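室内饰面与构造 第6讲 瓷砖、马赛克、填缝
讲义(课前发,课上补充的自己记)
最后更新:31/08/2020

上次没讲完的:基层平整度。靠尺2米,缝隙超过3毫米就别贴马赛克,先找平。大砖可以靠胶层吃掉一点误差,马赛克不行,胶薄,墙什么样面就什么样。侧光一打全出来。

一、先分清几个词

釉面砖:坯体吸水率高,正面有釉。内墙用。外墙用会冻坏,北方尤其。
瓷质砖:吸水率不超过0.5%。密,硬,难切,背面不吸水所以普通水泥砂浆粘不住,要用瓷砖胶。
炻质砖:介于两者之间,考试常混。
马赛克(锦砖):单粒小,出厂时成联。材质有陶瓷、玻璃、石材、金属。国内老教材叫“陶瓷锦砖”,同一个东西。

成联方式两种。正面贴纸:纸在外,贴完要润湿揭纸,看不见背后,但粘结面干净。背面贴网:网在里,施工快,看得见对缝,缺点是网和胶会隔开一部分背面,长期泡水的地方(泳池、淋浴地面)要谨慎。Ortner的手册里建议泳池只用贴纸的,我同意一半,网的质量好的话也行,课上再说。

二、模数和排版

排版先于一切。开工前必须有排版图,没有就不要进场。

步骤:
量净尺寸。是找平以后的净尺寸,不是图纸尺寸。每年作业都有人错在这里。
定起铺线。正对门的墙优先整砖,窄条放到阴角或者被柜子挡住的一边。
算联数。单粒加一条缝为一个模数,联与联之间的缝必须和联内的缝一样宽,不然远看一块一块的,像膏药。
龙头、开关、壁龛的位置反过来迁就砖缝。水电先改,砖后贴,顺序反了就只能切。

例题。墙面净宽2587,单粒23,缝2,模数25。n粒宽度 = 25n - 2。
n=103时,2573,剩14。
剩14,减去一条缝2,余12,切半粒左右的窄条。可以放一边,也可以把误差分到缝里:103粒加墙两侧留缝,中间102条缝,14毫米分进去每条多0.137毫米,肉眼看不出。两侧各再留一点给密封胶就更宽裕。这就是马赛克比大砖好排的地方,缝多,能消化。大砖只有几条缝,差14就是差14。

(上一版讲义这里少减了一个缝宽,已改。有旧版的同学自己划掉。)

损耗:直铺按5%,斜铺按10%,小卫生间宁可多要一箱。同一批号一次买齐,补货色差没人负责。

三、粘贴

胶的选择:看砖的吸水率,看基层,看位置。玻璃马赛克半透明,必须白胶,灰胶透出来发脏。石材也建议白胶,浅色大理石吃色,返黄就救不回来。

齿形刮板,小齿,3到4毫米。先用平边压一层薄底,再用齿边梳,梳完再抹平齿痕(马赛克专门这样,大砖不用)。齿痕不抹平,胶从缝里挤出来,填缝时颜色花。

晾置时间。手指摸,胶沾手就还行,结皮就铲掉重来。夏天通风的房间比包装上写的短很多,一次别刮超过一平米。

揭纸:喷水,等,再喷,再等。纸颜色变深变透再揭,沿墙面平行方向拉,不要往外拽。揭完马上调缝,过了时间粒就动不了了,硬掰会空鼓。

四、混色

很多人以为混色马赛克是随机撒的。工厂是按配比配的,每联比例基本固定,但排列不固定,所以要开多箱混着拿。只从一箱里拿,容易出现深色扎堆。

配比的经验:一个主色过半,一个中间色,一个深色少量。深色超过两成墙就“碎”,眼睛停不下来。三色都是中性色的时候安全,浅沙色、暖灰、深炭,配什么台面都不打架。缝的颜色决定对比:缝和主色接近,墙是一整片;缝用亮白,格子跳出来,每一粒都看得见,这时候对直线度要求最高,歪一条全班都看得到。
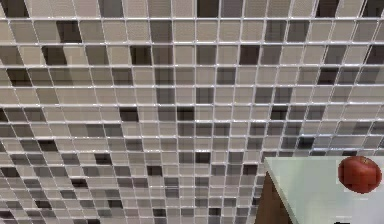 米色打底、灰褐色居中、近黑的点缀,配白缝,是厨房卫生间很常见的路子。浅色台面和它挨着,交接处的收口单独画大样,1:5,不要在立面图上糊弄。作业二要交这个大样。

五、填缝

填缝是第二道工序,不是收尾杂活。至少等24小时,冬天加倍。太早填,胶里的水气出不来,缝泛白。

水泥基填缝剂:便宜,好做,吸水,会脏。分无砂和有砂,缝宽3毫米以下用无砂,有砂的会刮花玻璃和抛光石材。
环氧填缝剂:不吸水,耐油污,贵,难做,手慢的人会做成灾难。厨房灶台后面值得用。
聚氨酯类:用得少,知道有就行。
密封胶:所有阴角、墙地交接、墙与台面交接,一律弹性胶,不要填硬的。两个面各动各的,硬的必裂。这条考。

水泥基操作:
胶刮板斜着走,与缝成45度,顺着缝刮会把料带出来。
分小块做。马赛克缝多,用料比想的多得多,Korkedside那个项目第一次算料就少了一半,中途补的料批号不同,墙中间一道色差,最后整面返工。
擦洗的海绵拧到不滴水。水多了冲掉颜料和水泥,缝发花、掉粉。这是白缝发黄发灰的头号原因,第二才是油烟。
初擦后等表面起一层雾,再用干布抛。

用料估算公式(每平米公斤数):
(长+宽)÷(长×宽)× 厚 × 缝宽 × 密度系数
尺寸全用毫米,系数取1.6。
代入23×23×4,缝2:(46÷529)×4×2×1.6 = 1.11公斤/平米。
同样的缝,300×600的砖、厚9:(900÷180000)×9×2×1.6 = 0.144公斤/平米。
差七倍多。自己再验一遍。

六、案例:Plirnbridge公共浴室改造

Soledad Escobedo上学期来讲过,录像看不了的同学看这一段。原墙面是老釉面砖,部分空鼓。空鼓检查用小锤,敲出来253处,全部标在展开图上。甲方要求不拆,直接在旧砖上贴。她的做法:空鼓的剔掉补平,其余打磨、清油、界面剂,再薄贴。增加的厚度从门框和龙头处反推,龙头全部加了延长件。
争议点:旧砖本身粘结强度谁担保?她做了拉拔,强度够的区域才留。拉拔数据不在讲义里,要的来办公室抄。
6月验收,有两处阴角当时填了硬缝,已经裂了,改成密封胶。又是这条,所以说考。

Planville的样板间是反面例子,排版从天花往下排,最后一行落在台面上剩一条窄边,又恰好在视线下方。应该从台面往上起,不足的放到吊柜底下。顺序记住:看得见的边先定。

七、常见病害对照(背)

空鼓:胶不满、结皮后贴、基层灰没扫。
泛碱:水从背后来,先找水,别急着洗。
缝裂:该弹性的地方用了硬料,或者基层在动。
发霉:通风,然后才是材料。
单粒脱落:网背、胶过时、揭纸时带动没复位。
整面起拱:没留伸缩缝,大面积尤其,阳光直晒的更快。
色差:批号,海绵水多,填缝分两天做没有在阴角断。

八、作业和考核

作业二:给自己家或宿舍的一面湿区墙做排版图,包括净尺寸、模数计算、起铺线、收口大样、填缝料用量。手画可以,铅笔可以,看不清不改。占30,期末占70。
计算过程要写出来,只写答案的扣一半。

下次:石材干挂,带计算器。第7讲讲义还没印,到时侯发。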